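Tostard Robotics Club
Gallery: The Kitchen Helper Project, Spring Term

Welcome to our gallery page! If you have come over from the club newsletter you already know most of this, so feel free to scroll down. For everyone else, a little background. The Tostard Robotics Club meets every Thursday after classes, and in the spring the older students take on one long project together. Last year it was a sorting line for bottle caps, which many of you saw running at the open evening (and which some of you fed for far longer than we had planned). This year the students voted for something with hands, and after a good deal of arguing they settled on a kitchen helper. Its job sounds modest enough: pick up a piece of food, put it on a plate, and leave both of them on the table instead of on the floor.

They named it Forkley. There were other suggestions and I have promised not to print them.

The students work in small teams, and each team looks after one piece of the job. One has the vision side, meaning everything to do with finding the plate and the food. Another plans the arm movements, another works on the grasp itself, and the last keeps the logbook and decides what counts as a fair trial, a job that turned out to need a lot more tact than anyone expected. Forkley is driven partly by code the students wrote and partly by motions they recorded themselves, moving the arms by remote control over and over until the software had something to learn from. If you have ever tried to put on a sock while wearing oven mitts, you have a fair idea of how the first afternoon of that went.

I have kept the notes by the gallery fairly loose. Parents kept asking me at pickup what on earth we do in there until six o'clock, so I have put down what I would tell you if we were standing in the hallway together and you had a few minutes to spare.

The plate and cabbage exercise

The pink plate sits over on the left and the cabbage over on the right, with both of Forkley's hands open above the table between them. Those black fingers are jointed much as ours are, and you can see the white label strips on them too. The right hand is the one nearer the cabbage.

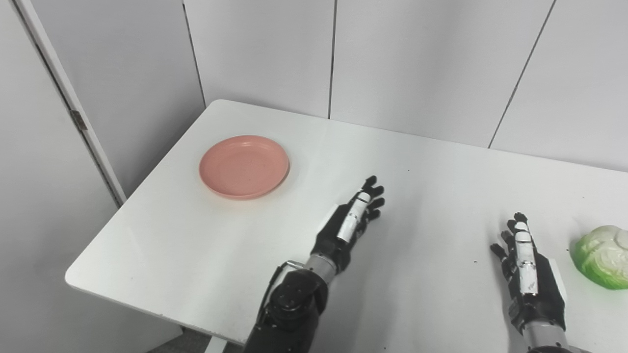

Why a cabbage?

I get asked this more than anything else, so here is the long answer. The grasp team started out with a foam cube, which every robot in the world can pick up, and they were bored with it by the second week. They wanted something big enough that the hand has to open properly, round enough to roll if you nudge it, and uneven enough that no two grips are quite alike. Somebody suggested a melon, and somebody else remembered what the floor looked like after the melon at last summer's egg drop (please don't ask). A cabbage came out ahead on the show of hands, and I have grown very fond of the idea. It gives the vision team plenty to chew on as well, with all those folds and the green fading to nearly white.

Setting up a trial

Every trial begins the same way. The arms go to their ready position, the hands open, and one student reads the setup card out loud while another checks the table against it. The card says which side the food goes on and which side the plate goes on, and it tells the logbook team what to write at the top of the page. We went through 47 trials in the first round, and the students will tell you that reading the card out loud is the dullest part of the whole project. They will also tell you, a little sheepishly, about the afternoon they skipped it and spent an hour hunting for a bug in the code when the plate was simply on the wrong side.

The rules around the arms are posted by the door and we are strict about them. Nobody reaches over the table while the motors are on, long hair goes back, and the student with the stop button does nothing except hold the stop button. It is a surprisingly popular job! We had to make a rota.

What the logbook team found

Of those 47 trials, the logbook team scored 44 as complete from beginning to end, meaning that the arms ran through the whole routine without a person stepping in. They are careful to say that a complete run and a graceful one are two different things, and there is a second column in the book for grace, scored by vote, which has led to some of the liveliest discussions I have heard in that room. The students asked for a longer second round and have planned 62 trials for it, with the food and plate trading sides halfway through.

The Nzioka Shield

In May the club will take Forkley to the Nzioka Shield, the regional meet for school teams, where we have entered the household tasks class. Each team gets a short run on the table and then a talk with the judges, and our students are far more nervous about the talk. They have been practicing on each other, on their younger brothers and sisters, and once on a very patient delivery driver. Fomoto, the repair shop on the corner, has kindly offered us the use of its van, so the arms will travel in better style than the rest of us.

If you would like to see Forkley at work before then, come by any Thursday from half past four. Sign in at the front desk, follow the noise, and one of the students will find you a chair on the right side of the yellow tape.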